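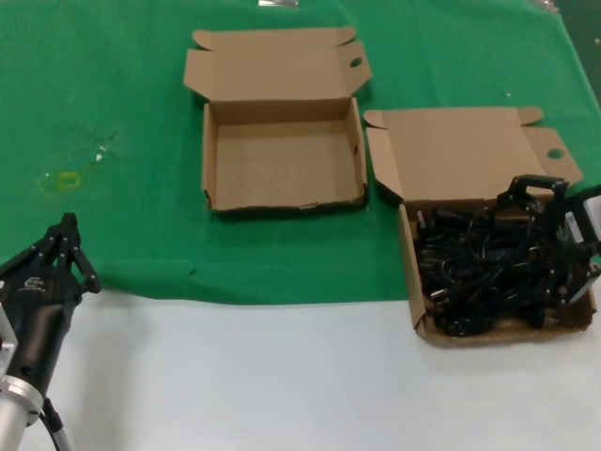
Cable Bench Check, Gekura Workshop
Checked by: Ayanda Khumalo
Second look: Dumisani Ndlovu
Day: Wednesday, before lunch

1. Table covering lies flat, no folds under the boxes
OK. The green cloth is such a good choice for this job! Black cords show up on it right away, and so do bits of torn cardboard.

2. Boxes sound enough to use
OK with a note. Plain brown corrugated, lids folded back, side tabs still on. The front wall of the empty one is slightly torn along the lower edge. Fine on a table, but please don't carry it full.

3. Cables waiting for a check kept in one box
OK. The full box is a real tangle, coiled cords and plug ends all in together, and I love digging through it. Lift from the top and follow one cord to its end before you pull. Dumisani wants plug ends taped in pairs from now on. Good idea, let's try it.

4. Cord jacket
Run the whole length through your fingers. Look for nicks, flat spots, shiny patches and any place where the jacket has pulled back from the plug. Cords go back in loose loops, please! Tight wraps around the hand are what ruin them.

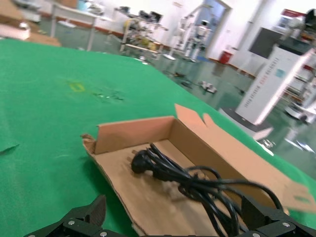
Item 4: black power cord in loose loops, plug at one end of the box.

5. Plug and pins
Pins straight, no browning, no wobble in the molded body. Anything doubtful goes to the Zarance shelf with a red tag.

6. Rating marked on the cord or plug
Read it, write it down. The Pisetti heater draws 2000 watts and gets its own wall outlet, always. The 900 watt kettle may share the kitchen strip with the radio. If you can't read the marking, tag the cord.

7. Labels and log
To do. We have 56 labels left on the roll and almost 300 cords across both floors, so I've asked Baloyi for more. Start with the kitchen and the front desk.

8. Box edges
Watch your fingers on the raw cut edges, they're rougher than they look. Dumisani has trimming tape in the top drawer.

Comments
Really pleased with how this bench is coming along! Items 2 and 7 stay open until February. D.N. to sign once the labels arrive.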